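4.2 Grasp Timing on Soft Objects

Soft toys turned out to be the most rewarding part of the Hekard object set. A rigid cup gives the planner a clean contact event, but plush gives way gradually, and a fixed closing threshold fires either too early or too late. We replaced the threshold with a small learned model that reads the last 200 ms of finger current and predicts whether the grasp will hold. The model runs inside the control loop at 100 Hz, next to the Jultilska planner, and needs no extra sensors – a result we were delighted to see. Figure 3 shows the left gripper holding the plush pig just above the plate.

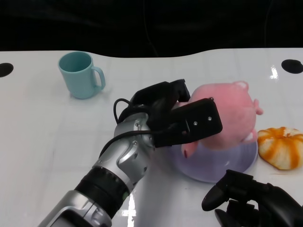
Figure 3. Plush pig held over the lavender plate, with the striped bun to the right and the mug farther back.

Training used 681 grasps labeled by Zerrin Kocabaş and Randa Nimri, with 300 more held out for testing. Most of the remaining errors come from thin parts such as ears and feet, where the current rises so slowly that the model waits too long. Adding the commanded finger speed as an input helped a great deal, and it cost us one line of code!

The planner treats the prediction as a soft constraint. When confidence drops, it slows the lift and asks for a fresh pose estimate before moving sideways. We found this much easier to tune than the recovery states in our earlier Dankwa stack, and we discuss the pose estimator in Section 4.3.

Last updated: February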